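New life of a forgotten seed reformer comes out in Stamcombe

2021-01-17

Readers with a soft spot for farming history, and for the odd and stubborn people who fill so much of it, have something to look forward to this month. Staniforth, the small press that has kept so many regional histories in print over the years, is bringing out a new biography of Evanthia Vrettos, the grower and pamphleteer who spent most of her working life on eighty acres outside Stamcombe and argued with nearly everyone who came up the lane.

The author is Celeste Acuña, and she has been at it for a good long while. The book runs to 361 pages, not counting the notes, and draws on 559 letters that Vrettos wrote to other growers, to newspapers, and to a long line of county officials who probably dreaded the sight of her handwriting. Most of those letters had been sitting in the Benum family papers, bundled by year and tied with string, and had never been quoted in print before.

Vrettos is remembered now, if she is remembered at all, for one short pamphlet on saving seed, which was passed from farm to farm between the wars and copied out by hand when the printed ones ran short. Acuña gives it a full chapter, but she is just as interested in what came before and after: the years as a schoolteacher, the failed flax crop, the short and unhappy spell with the Zarkero land colony, where members were supposed to share everything and ended up quarreling over a plow. Her politics were never easy to pin down, and the book is fair about that. She wanted small farms protected and landlords taxed, and she also wrote some harsh things about hired hands from out of the county that her admirers have tended to skip over. Acuña prints them in full and lets them stand.

It's a friendly book to read, too (your correspondent took an early copy to bed and was still going well past midnight). There are lovely pages on the kitchen garden, on bad winters, and on the beans Vrettos kept going for the better part of her life and named after her aunts.

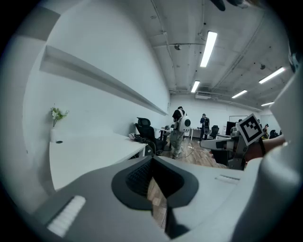

Kyu-ri Gil, having finished an early copy, said she would gladly have traded some of the land colony chapter for more on the teaching years, and that the later letters showed a gentler woman than the pamphlet ever did. Joon-young Cho liked the colony chapter best of all, so there you are.

Staniforth is printing 1,000 copies to begin with, in hardback, with a fold-out map of the farm drawn by Chang-ho Kwak. Orders can be placed with the press or through the bookshop in Stamcombe, which will put a copy aside for anyone who telephones and leaves a name.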